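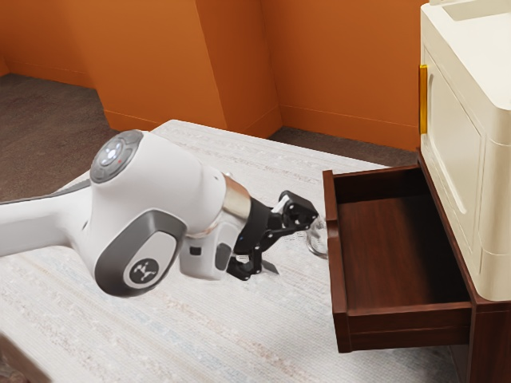
Jevstead Family Makers Club: Crafts & Learning at Home

Salt dough keeps cracking, help before grandma's birthday?

Posted by Nayara Quintana

Hi everyone! My son is four and we've been doing a little "letters of my name" project where he squishes salt dough into the shape of each letter, we let it dry, and then he paints them. He loves it. He can already find his own letters on cereal boxes, so I'm calling it a win. The trouble is that every batch cracks. The first set I baked and they puffed up like biscuits and split down the middle. The second set I left on the windowsill for days and the backs were still soft while the fronts had these long cracks running across.

I'm using the recipe off the Jukura activity sheet, which is flour, salt and "enough water." Enough water for what?? I've been guessing. The letters are pretty chunky because he likes to make them fat, and he puts a thumbprint in each one (please don't tell me to skip the thumbprints, they're the cutest part).

We want to make a whole name sign for his grandma in July and I'd love for it to survive the trip to her house. Has anybody figured this out? Also, can you save a cracked one or is it trash?

Anselmo Falcão

Oh I have been there! I ran the dough table at the Dremby library craft mornings and we went through a mountain of the stuff, so here's what I do now.

Mix 2 cups of plain flour with 1 cup of fine salt. Fine, not the coarse kind, the coarse stuff makes it crumbly and it scratches little hands. Then start with a bit less than a cup of warm water and add it by the splash. You want it to feel like an earlobe (my kids thought this was hilarious and we all stood in the kitchen pinching our ears). If it sticks to your fingers it's too wet, and wet dough is what gives you the puffing. Don't use self-rising flour either! Check the bag, I did that once with a whole batch of Christmas stars and got Christmas pillows.

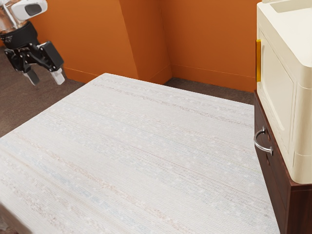
Then knead it way longer than you think, and let it sit wrapped up for half an hour before he starts. For the letters, roll the dough out flat first and have him press or cut them from that. He can still do his thumbprints, just keep the whole thing thinner than his finger. Bake at the lowest your oven goes, 200 if it'll do it, and flip them every hour or so. Mine take almost 2 hours, and fat ones take longer. Leave them in the oven with the door shut after you turn it off so they cool down slowly. I used to pull them straight out onto the counter and I could hear them tick and crack.

For the ones you already have, mix a little dough with water until it's like paste, push it in the cracks with a toothpick and dry them again. Once they're painted you can hardly tell. Seal both sides when you're done, front AND back, or they'll soak up damp air and go soft on you. For the trip, I'd wrap each letter in a sock.

coutinho_mom_of_2

we just use the air dry clay from the dollar store lol. no baking. it does crack a little if its thick but my daughter covers it in glitter so who cares

Nayara Quintana

Okay Anselmo, I went and checked the bag and it IS self-rising. I feel so silly! Got a new bag this morning and the dough already feels completely different, and yes, we did the earlobe test, and now he wants to test the dog's ears too. Do you seal yours with the brush-on kind or the spray? I have half a jar of the brush-on stuff left from another project and I'd love to use it up.

Anselmo Falcão

Brush-on is fine! Two thin coats, and let the first one dry all the way or it goes cloudy over dark paint.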